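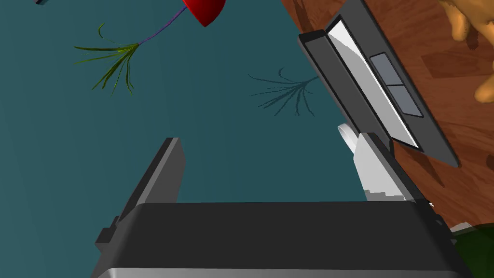
Research > Zarex > Working Papers > Grasp Planning
February, by Morag Kerr
Filed under: Simulation, Perception, Planning

3.2 Shadows and the segmentation step

I started this part of the work thinking the planner was broken. Stelness, our grasp planner, kept asking for grasps on bits of bare surface, and I spent most of a week stepping through its cost terms before I thought to look at what it was being fed. The planner was fine (sorry, planner). The masks coming out of Gidey had extra blobs in them, and every blob I checked sat on a shadow.

Figure 2 has the kind of view I mean. There's a spray of thin green leaves over the teal surface, and to the right of it a leaf-shaped shadow with strands that nearly reach the open gray case. To me the two are easy to tell apart, one being green and the other just a darker teal. Gidey's early layers lean hard on edges, though, and both of those shapes have plenty of edge! The case throws a shadow too, onto the wood, but that one is a plain dark band and gave me far less trouble.

My first fix was lazy. I turned shadows off in the renderer and retrained, and the extra blobs went away in simulation. They came right back when I switched shadows on for testing, so I dropped that idea and I don't report numbers for it.

What I settled on is a paired render. Zasex, the simulator, can draw the same state twice, once with cast shadows and once without, and everything else stays put: same joint angles, same objects, same textures. I feed both renders through the network in one batch and add a loss term that punishes any disagreement between the two masks. The batch size is 32, counting each pair as 2 images. The weight on the new term took some fiddling, and 3 worked well enough that I stopped touching it. Higher values made the masks mushy on thin things like stems and leaf tips, where I most wanted them sharp.

The gripper needed its own treatment. In views like Figure 2 it fills much of the bottom, with one finger rendered dark and the other very pale, and I didn't want the network spending effort on that. We know the joint state, so I project the gripper model into the image and mask those pixels out before computing the loss. I grow the mask by 2 pixels to cover the anti-aliased border.

Figure 2. Rendered view from Zasex with cast shadows on. The gripper is open. A red, radish-like object is at the top, with its leafy shadow on the teal surface beside the open case.

I left the planner's own settings alone through all of this, so any change in the grasps it picks comes from the masks. The retrained weights are the ones used in the next section.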